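夹爪选型评估会 会议纪要(第二次)

时间:11月,周日下午,因实验台平日排满
地点:二楼试验间,后半段移到隔壁小会议室
主持:Mircea Mihăilă
出席:机械组、控制组、视觉组、测试组、采购
缺席:产品组(事先请假,意见以邮件转达,见第六项)
记录:测试组

本纪要按讨论顺序整理,有几处当场没有谈拢的地方照原样保留,没有替任何一方圆话。各组如对自己的发言有异议,请直接回复邮件,不要在共享文档里改别人的段落。上次纪要就是这样改乱的。

一、上次会议遗留事项

上次定下的三件事,完成了一件半。

测试物品已经定为8种,控制组和测试组都签了字,以后不再增减。产品组在邮件里希望再加入一种软包装袋,主持人不同意中途加,理由是上一轮就因为不断加东西,前后数据没法放在一起看。软包装袋记入下一轮备选。

Komora夹爪的固件升级只能算完成一半。新固件刷进去了,但厂家承诺的力反馈输出频率没有说明文档,控制组自己读出来的数值忽高忽低,暂时不能用。厂家的回复是“请参考手册”,手册里没有这一章。

Dinu夹爪的备用指尖没有到货。采购说供应商两次改期,现在的说法是下周发出。主持人要求在纪要里写明:备件到货之前,Dinu的磨损项一律空着,不许用厂家提供的曲线填。

二、本次比较的范围

主持人开场先把范围收窄。此次比较的是两款电动夹爪(Komora、Dinu),装在同一条机械臂上跑抓放;另外评估手持采集工具Pikley能不能替我们省下一部分示教时间。Bideo是腕部相机,两款夹爪和手持工具都用它,所以相机的问题会同时影响所有结果,单独列一项讨论。

机械组问,手持工具和夹爪为什么放在一个会上谈。主持人回答,采购预算是同一笔,厂家的报价单也是打包的。机械组表示可以理解,但要求记录:手持工具采到的数据好不好,与夹爪本身抓得牢不牢是两回事,报告里不能合成一个总分。

各组同意不设总分。

测试组顺带提出,厂家演示视频不作为任何一项的依据。Komora的演示片里物品摆放位置几乎每次都一样,Dinu的演示片剪辑太多,看不出一次抓取到底从哪里开始。采购认为可以留作参考,测试组坚持不用。最后定为:可以放在附件,不得在正文中引用。

三、Komora夹爪

控制组先讲。开合速度比我们现在用的旧夹爪快,指令延迟也稳定,接线简单,上电后不需要反复标零。这几点没有争议。

争议在夹持力。厂家的界面上有一条很漂亮的力曲线,控制组用外接传感器对了一下,低力段对不上。设定值往下调的时候,界面上的数字跟着降,传感器上的读数降到某个位置就不动了。控制组怀疑界面显示的是指令值,不是实测值,已经发邮件问厂家,还没有得到正面答复。

机械组认为这一点足以否决。我们的物品里有纸盒和薄壁塑料杯,低力段不可信,等于没有低力段。控制组觉得说得太重,可以在外面加一个自己的力环。机械组反问,如果力环要我们自己写,那多付的钱买的是什么。

主持人没有让这个问题继续下去,只记了两条:一,Komora的低力段目前按“未证实”处理;二,自写力环的工时要估出来,写进成本,不能当作免费。

测试组补充一个小毛病。连续运行一段时间后,停机再启动,偶尔会有一声明显的咔哒。没有发现对位置有影响,也没有复现条件。厂家工程师在电话里说这是正常现象。测试组不接受“正常现象”四个字作为结论,先记着。

四、Dinu夹爪

Dinu的优点是结构简单,指尖更换方便,松两颗螺丝就能换。机械组对它的评价明显比对Komora高,原因主要是出了问题自己能修。

视觉组不太高兴的地方是指尖外形。Dinu的指尖偏厚,小件放在两指之间时,从腕部相机的角度看过去遮挡很多,物品的下半部分基本靠猜。机械组说可以把相机支架抬高,视觉组说抬高以后另一个问题马上就来:离桌面太远,小件的边缘又不清楚。双方都试过一次,都没有做对照,所以这次不下结论。

主持人要求下次带着对照来,不要带着感觉来。

关于夹持力,Dinu的界面做得很粗糙,只有一个档位旋钮,没有曲线。测试组反倒觉得这样比较老实,至少它没有声称自己能给出什么。控制组不同意这种说法,没有曲线就是没有数据,不能因为它不说就给它加分。这一条争了一会儿,测试组让步,同意把“老实”两个字从评分理由里删掉。

磨损项空着,原因见第一项。

采购介绍了Dinu的交货记录。样机按时到了,备件两次改期。采购的看法是小厂常有的事。主持人的看法是,如果备件在试用阶段都供不上,正式使用以后更难指望,这一点应当写在报告前面,不要放在附录。

五、手持采集工具Pikley

这是本次会议用时最长的一项,也是各组期望差别最大的一项。

厂家的说法是,操作员拿着手持夹爪做一遍动作,相机和位姿一起录下来,经过转换就可以用来训练机械臂的策略,不占用机械臂。厂家还说新手很快就能上手。测试组这次一共录了852段,其中157段没有通过自查,不能用。

视觉组讲了自查不通过的几类情形。数量较多的是位姿跳变,操作员转腕快一点,轨迹就断开一截。其次是起始段没有对齐,按下录制以后手已经动了,第一帧就不在标定的姿态上。还有一类是画面和夹爪开合信号对不上,画面里指尖还张着,信号已经说合上了。最后这一类最麻烦,单看画面没问题,单看信号也没问题,放到一起才知道不能用。

控制组问,这些废掉的段落是集中在某个操作员身上,还是平均分布。测试组答不上来,录制的时候没有登记操作员。主持人认为这是我们自己的疏漏,不能记在Pikley头上,要求从现在开始每段登记。

接着谈桌面。现在采集用的是浅色木纹台面,视觉组从一开始就不喜欢。木纹细而长,方向又比较一致,特征点看着很多,实际上彼此太像,视觉组怀疑位姿跳变有一部分就是这样来的。白天光线斜着打到台面上,远处那一片发白,纹理很淡,能用的特征就更少。机械组说实际工位也不会铺一块专门的标定布,采集条件太理想,数据拿到现场一样要出问题。

视觉组承认有道理,但指出两件事要分开做:先在好跟踪的台面上确认工具本身行不行,再换到难的台面上看掉多少。现在两件事搅在一起,工具不好和台面不好分不出来。厂家当然会说是台面的问题,我们目前没有办法反驳,也没有办法同意。

测试组把一张夹爪张开、两指间没有物品的相机画面放到屏幕上,视觉组就着它谈了遮挡。两根深色指块从画面下方伸上来,高度差不多到画面的一半,中间留出一大块空当可以看到台面。视觉组的意见是,空着的时候视野够用,但指块表面颜色深,内侧又常在阴影里,合拢以后边缘和阴影容易混。右侧指块旁边那片影子边界很软,自动分割会不会把它算进指块,他们没有把握,要跑一遍才知道。

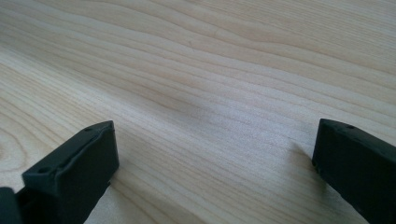 六、Pikley的人力账

产品组在邮件里写道,手持采集“可以大幅降低示教成本”。主持人请测试组说说这句话有没有依据。

测试组的回答是暂时没有。录制的确快,操作员不用等机械臂复位,也不用盯着急停。但录完以后的活没有减少:自查、对时间轴、补标签、剔除废段,现在全靠人做。厂家提供的自查脚本只检查文件是否完整,不检查内容。前面说的画面和开合信号对不上,脚本一条也没有报出来,全部是人看出来的。

控制组插话,就算数据全部合格,转到机械臂上的效果也还没有验证。到今天为止,没有一个用Pikley数据训练的策略在我们的臂上跑过。大家讨论了半天采集效率,后面那一步是空的。

主持人同意,并且要求纪要中原样写下:在策略上臂之前,任何人不得对外使用“降低成本”的说法,包括内部周报。产品组的邮件由主持人回复。

机械组提了手感的问题。手持工具用久了手腕累,操作员后半程动作明显变形,为了省力会把手腕往里扣,这种姿态机械臂根本到不了。测试组确认有这种情况,但没有统计。控制组建议在转换的时候加可达性检查,到不了的直接标出来。这个检查不难写,控制组认领。

采购问,既然问题这么多,是否可以直接退掉。主持人说还不到时候。试用期最多可以延长10天,厂家口头同意了,采购去要书面的。延长期内如果策略仍然上不了臂,就退。

七、Bideo腕部相机

视觉组对Bideo的总体评价是“能用,不值这个价”。

画质没有大问题,曝光有。自动曝光遇到台面上的亮区反应很慢,手一转过去先过曝,等它慢慢拉回来,动作已经做完了。锁定曝光以后稳定很多,但指块内侧会黑成一团,看不出有没有碰到物品。视觉组折中取了一个固定值,白天和傍晚各一套。机械组问阴天怎么办,视觉组说没有试。

时间戳也有疑问。Bideo自己打的时间戳和主机收到的时间之间有漂移,开机时小,时间长了变大,重启又回来。第五项里提到的画面和开合信号对不上,有可能根源就在这里,与Pikley无关。也有可能两边都有份。视觉组倾向于前者,控制组倾向于后者,谁也没有拿出能说服对方的东西。

主持人问有没有办法在下次会议之前分清楚。控制组提出用一个小灯,夹爪闭合信号发出的同时点亮,拍进画面里,看差多少帧。视觉组觉得可行。采购提醒不要为此另买设备,控制组说抽屉里有现成的灯。

还有一件小事:Bideo的接头没有锁扣,手持采集时线一甩就松。测试组现在用扎带固定。厂家建议购买他们的加固线,价格高得不合理,采购拒绝。

八、对厂家答复的处理

这一项不在议程上,是主持人临时加的。

到目前为止,几家厂家对我们问题的回答大致都停留在“手册里有”“正常现象”“与使用环境有关”。主持人认为继续用邮件来回没有意义,要求把未答复的问题整理成一张表,每个问题后面写清楚我们怎么测的、测到什么、希望对方给什么。表发出去以后,不再接受口头答复。

控制组担心这样会把关系弄僵,Komora的技术支持目前还算配合。主持人说配合和回答问题是两码事,态度很好但没有给出数值的,照样算没有答复。

测试组要求在表里附上原始记录,避免对方说我们操作不当。视觉组提醒,附原始记录之前先把自己的漏洞补上,没有登记操作员这一条,对方一问就露馅。测试组接受。

九、目前能下的结论

讨论到这里,主持人要求每个组用一句话说明现在支持哪一个方案。

机械组:Dinu,前提是备件能到。
控制组:Komora,前提是低力段的疑问能得到答复。
视觉组:两个都不支持,先把相机问题弄清楚再说。
测试组:暂不表态。
采购:听技术组的,但希望早点定,报价有有效期。

主持人的意见是不投票。两个有前提的支持加上一个不支持,凑不出一个决定。采购提到报价有效期,主持人表示厂家如果真想卖,有效期可以再谈。

关于Pikley,各组一致的地方只有一点:录制动作本身比较方便。至于这些数据有什么用,没有人能在今天的会上回答。

十、待办事项

控制组
估算Komora自写力环的工时,写入成本表。
做灯光对时试验,与视觉组一起看结果。
在Pikley数据转换中加入可达性检查。
选一组已经通过自查的Pikley数据,训练一个最简单的抓放策略并上臂。跑得不好也要带结果来,不许以“还在调参”为由推到下次。

视觉组
与机械组一起完成Dinu指尖遮挡的对照,相机支架高低各录一组,物品和光线保持一致。
换一种纹理不重复的台面,用同样的动作再录一批,与木纹台面比较位姿跳变的情况。
在张开和合拢两种状态下各跑一遍指块分割,把阴影误判的画面挑出来。
补试阴天的曝光设置。

机械组
检查Komora重启时的异响,记录出现时的位置和温度。
确认Dinu指尖到货后的磨损测试办法,先写好再测。

测试组
即日起每段采集登记操作员、时间和台面。
把自查不通过的段落按原因重新分类,能够补查操作员的尽量补查,查不到的写“不详”,不要猜。
整理发给各厂家的问题表,初稿先给主持人看。

采购
向Pikley厂家索取延长试用的书面确认。
追问Dinu备件的发货单号,只收单号,不收承诺。
询问Komora和Dinu报价可否延期。

主持人
回复产品组邮件,说明目前没有成本方面的结论。

十一、其他

机械组提出试验间的台面有人放过没擦干的杯子,采集之前请先擦。视觉组附议。

测试组询问下次会议能否不放在休息日。主持人说看实验台排期,尽量。

下次会议时间待定,以灯光对时试验和策略上臂两项都有结果为准,缺一项不开。

附件:产品组邮件全文、待测物品清单、采集自查记录(不含操作员信息)、厂家演示视频链接(仅供存档,正文未引用)

会后补记:视觉组来信,要求把第七项中“能用,不值这个价”改为“基本满足使用要求,性价比有待评估”。主持人看过,认为原话更清楚,不改。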